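14 novembre 2019, atelier du fond

Bon, je reprends le carnet après une semaine à courir partout. Sujet du jour : le levain de Gurach, toujours lui ! Hilde Lambrechts l'a rafraîchi lundi avec la farine de seigle de chez Van Leeuwen (la complète, celle qui sent un peu la noisette) et il est reparti comme un fou. Je l'avais cru fichu après mes vacances, avec sa couche grise sur le dessus et son odeur de dissolvant. Trois rafraîchis plus tard il sent le yaourt et la pomme, je suis ravi.

Essai 1, pain de seigle à 80 %. Pâte à 209 g de levain, eau un peu trop chaude (je n'ai pas sorti le thermomètre, tant pis pour moi). Pointage court, façonnage en moule directement, parce que ça colle trop pour faire autrement. La croûte a fissuré sur le dessus, de belles fissures larges, mais la mie est restée humide au centre. J'ai coupé trop tôt, je le sais, Bram me l'a répété deux fois. À refaire en attendant le lendemain pour trancher !

Essai 2, même recette, mais avec un quart de la farine ébouillantée la veille. Là, vraiment, ça change tout : plus doux, presque sucré, et la tranche se tient. Vangelis trouve que ça manque de sel. Moi non. On goûtera à l'aveugle avec les autres avant de se disputer.

Côté rangement, j'ai transvasé ce qui traînait en sachets ouverts, les mites alimentaires d'avril m'ont suffi. Tout ce qui est farine ou graines passe désormais en boîte fermée, avec la date au marqueur dessous (pas sur le couvercle, on les intervertit tout le temps).
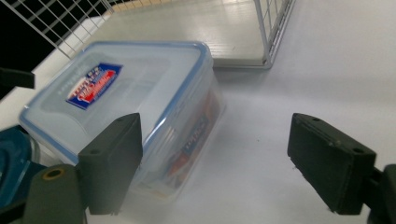 Boîte en plastique transparent, bord du couvercle bleu clair.

Pour la cuisson, le four Dranmont chauffe toujours plus fort à gauche. J'ai mis la sonde : 201 au milieu de la sole, bien plus contre la paroi, et les moules de ce côté sortent brûlés au pied. Wouter propose de tourner les moules à mi-cuisson, je préférerais descendre la grille d'un cran et enfourner plus longtemps. On fera les deux samedi, un moule chacun.

À faire :
racheter du seigle (la T170, pas la T130 comme la dernière fois)
rendre la balance à Zane Sepp, ou au moins lui dire que je l'ai encore
sécher un peu de levain sur du papier cuisson, au cas où
retrouver la page de Hilde sur les temps de pousse, elle était collée dans l'ancien carnet

Le levain est au frais depuis 18 h, rafraîchi à parts égales. Si quelqu'un passe demain matin, merci de le sortir avant le café !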